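Ramp and Cabin Service Agents, Jurport Regional Airport
Posted May 2021

Erholm Ground Services is hiring 14 agents for the summer schedule at Jurport. Taldale Air adds a second daily turboprop to Lunde in July, and we handle both rotations.

The work is split between the ramp and the cabin. On the ramp you load and unload bags, place chocks and cones, and guide passengers on foot between the terminal and the aircraft. In the cabin you clear seat pockets, restock the galley, check that safety cards are in place, and hand anything left behind to the station desk. Turnarounds are short, and you will be outside in all weather.

You need a high school diploma or equivalent, a valid driver's license, and the ability to lift 50 pounds. You must pass a background check before an airport badge can be issued. Early shifts start at 4:30 a.m.

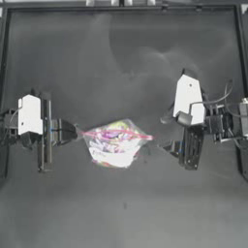 Do I need airport experience to apply?

Training is provided, so airline or airport work is not required. New hires spend 2 weeks in the classroom and on the ramp with a lead agent, at full pay.

Positions are part time, with 3 to 5 shifts a week. Agents who finish the season receive a $2,000 bonus with their last paycheck. Uniforms, gloves and hearing protection are supplied. Parking is free in the employee lot behind the cargo building.

Send a resume and your weekly availability to Amparo Flores, Station Manager, at the Erholm office on the lower level of the terminal. Questions about badging go to Santeri Laaksonen at the same office. Interviews are held in person at Jurport.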